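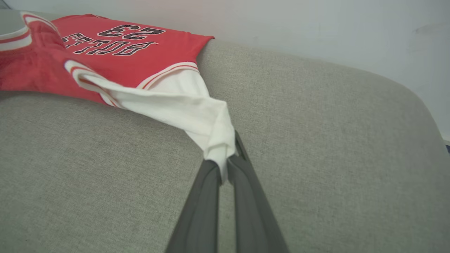

工单主题:红色球衣洗后白色部分发粉,号码边缘起翘
提交人:Ineke Hermans
处理人:Aldo Marras、Khairul Mangundap
产品:Sirnis 彩色衣物洗衣液
状态:处理中

客户描述

球衣是红色的,23号,胸前印 BULLS,黑字白边,领口和袖口一带有红白条纹,另外还有白色的部分。衣服是二手买来的,洗标已经剪掉,材质不清楚,摸起来像化纤。

4月收到后先手洗过一次,没有问题。上周第一次放进洗衣机,程序选的是“混合衣物”,40度,转速800,和两条深色毛巾一起洗。洗衣液按瓶盖刻度加到第二条线。洗完没有马上拿出来,在滚筒里放了一夜。

第二天发现两个问题:
1. 白色布料靠近红布的地方发粉,对着窗户看比较明显,灯光下不太看得出来。
2. 号码“3”的白边有一小段翘起,指甲能刮到。

想知道粉色能不能洗掉,号码翘边要不要自己用熨斗压。

第一次回复(Aldo Marras)

您好,先不要用熨斗,也不要进烘干机。粉色如果是染料转移,受热以后更难去除。
请补充以下信息:
- 瓶身背面的批号
- 发现发粉之后有没有再洗过
- 家里有没有用过含氯漂白剂
- 洗衣机型号

客户补充

批号那一块标签被水泡花了,看不清。发现以后没有再洗,一直晾着。漂白剂有一瓶,没有用在这件衣服上。洗衣机是 Morkon 的,型号贴纸在门里面,只能看出最后是400。

第二次回复(Aldo Marras)

收到。没有加热过,也没有再洗,可以先按下面的步骤试一次:
1. 球衣翻到反面,单独处理,毛巾不要再放进来。
2. 盆里放30度的水,没过衣服即可,加半盖 Sirnis,搅匀再放衣服。
3. 浸泡一小时,中间翻动两次。看到水变红就换水重来。
4. 白色部分用手轻轻揉,不要拧。号码和字母不要搓。
5. 冷水冲到水清为止,用干毛巾卷起来压一压,平铺阴干。白布和红布之间垫一块干净的白毛巾,不要叠着晾。
含氯漂白剂请不要使用,红色会掉,条纹也可能花。

客户反馈

按步骤做了两遍。第一遍水是浅红色,第二遍基本清了。晾干以后大部分粉色没有了,剩下接缝旁边窄窄的一条。垫在中间的毛巾上没有颜色。
翘边没有变大,也没有变好。

内部备注(Khairul Mangundap)

看过经过,主要原因应该是湿衣服在滚筒里过夜,红色布贴着白色布。深色毛巾可能也有关系,但毛巾掉的颜色一般不会是粉的。洗衣液用量偏多,不是这次的原因。批号不用再追。
号码那边是印花问题,不归我们。客户问熨斗,要讲清楚:材质不明,直接压有可能把字烫花或者粘在熨斗底上。建议找做球衣印字的店看。

第三次回复(Khairul Mangundap)

接缝旁边剩下的一条可以再泡一次,方法相同,时间延长到两小时。如果颜色没有变化就不用继续,反复浸泡对印字不好。
翘边建议拿到印字的店处理。送去之前不要用胶水粘,店里清胶比较麻烦。
以后机洗请翻面,装洗衣网,30度,转速400,结束后马上取出晾开。

客户反馈

第三遍还没泡,周末再弄。另外问一下,洗衣网要粗孔的还是细孔的?家里只有一个装内衣的小网,球衣塞进去是一团。

第四次回复(Khairul Mangundap)

小网不合适,衣服团着洗,红白还是会贴在一起。用大号的细孔网,衣服放进去能摊开就行。工单先保留,等第三遍的结果。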